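The Rotix family wall calendar took the place of our paper one in December, after we moved back near my parents. The screen mounts with 3 screws. Setup took 30 minutes, mostly typing in birthdays.

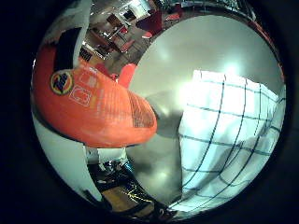

Orange detergent bottle, on its side.

Each person gets a color and a chore list. Sync with a phone is quick. The stand, sold by Trendix, wobbles on carpet.
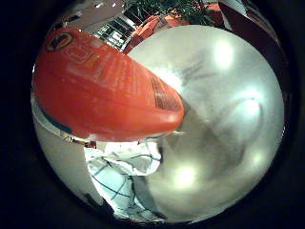 Home & Family

Memory holds 524 entries, and we have used most of them. Reminders can't be set to repeat every other week. I would buy it again at a lower price.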